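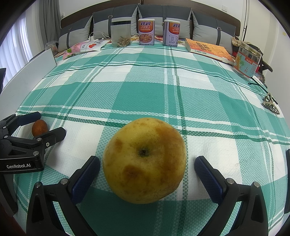

Item 2: large yellow fruit and a small orange on the bedspread, with the grippers open.

Home Meetings Minutes Reading list Contact

Durgate Household Automation Discussion Group
Minutes of the September meeting

3 shares 2 comments

Started 7:10 p.m. in the upstairs room. Custódio Frade in the chair. Apologies were received from the two members who normally cover Rana.

1. Minutes of the last meeting

Agreed with one correction. The Durby floor cleaner was reported as having failed on the stair carpet. It failed on the landing. The owner asked for this to be put right and it has been.

2. Tidying a bedroom

The chair put up the picture and asked which things on the bed a machine could be trusted to put away today. Most of the talk was about the fruit. Members thought the small orange would be well within reach. The big yellow one was disputed. It is wide for the fingers and already blotched and bruised, and a firm squeeze would make that worse. One member who worked in a packing shed said people bruise pears too, and that the fair comparison is with a tired person at the end of a shift.

The two cans of congee were thought easy. The paperback was thought harder than it looks, as a flat book on a soft bed gives the fingers nothing to get under. The same was said of the snack bag lying near the charging cable – pick up one and you may well get the other. The eyeglasses divided the room. Four members would not let any machine near their glasses. Two said they would if it was slow about it.

The chair noted that picking up is half the chore. The other half is knowing that the fruit goes in the kitchen and the hair clip doesn't. No view was reached on whether that part is close.

3. Shop floor report

A member who stocks shelves at the Clirnia warehouse store gave a short report. The store has had a shelf-facing machine on trial in one aisle. It handles 80 product lines out of the 274 in that aisle. Boxes and cans go well. Bags of rice and anything in shrink wrap are still done by hand. On a good night it faces some 200 items before it stops and waits for help, and the night staff have started leaving a stool next to it.

Asked if it had saved any work, the member said it had moved the work from early in the shift to late in the shift. The manager is pleased with it. The staff are mixed.

4. Laundry

Held over from last time. A folding machine was priced at more than anyone present would pay. There was a long exchange about fitted sheets, not minuted at the request of the chair.

5. Money

The room costs $300 for the season and is paid up. Coffee is to stay at one dollar.

6. Question for the open evening

Agreed wording: "Which chore would you hand over first, and what would you want to see before you did?" The earlier wording about robot butlers was dropped.

7. Any other business

The library has asked for the extension cord back. Custódio Frade will return it.

A member asked that the next bedroom discussion include making the bed itself, with pillows. Added to the list under item 2.

Closed 8:55 p.m. Next meeting in the same room, usual time.

Previous minutes Next minutes Back to top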